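Brirville Town Council Recall: Your Questions

What is being voted on?
Whether Ward 9 keeps its council member through December. A yes vote recalls, a no vote keeps. It's a big moment for the ward!

How many signatures did the petition need?
It needed 391 and came in with 476 – a fantastic turnout for a small ward. 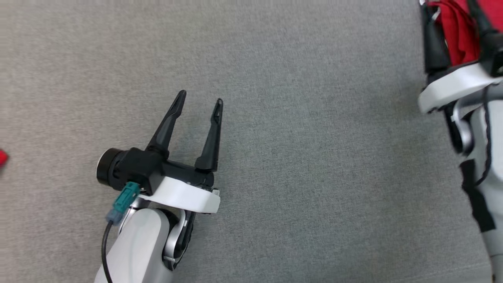
Gripper open, gray carpet.

Can I still register?
Yes! Forms are at the Irnico Street library and at Thakur Hall, and they take two minutes to fill in.

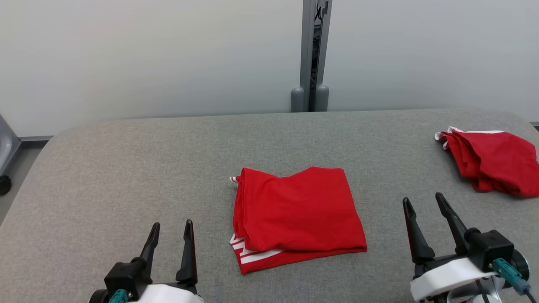
Campaign clothing has to stay outside the polling room, and that covers both sides. Shirts, caps and buttons all count if they carry a slogan or a name. Plain colors are fine, so a red top as plain as the upper layer of the folded garment near the middle of the table can come right in with you.

When do we get results?
The same night, read out on the hall steps. Come along and bring the neighbors!

Updated August 2021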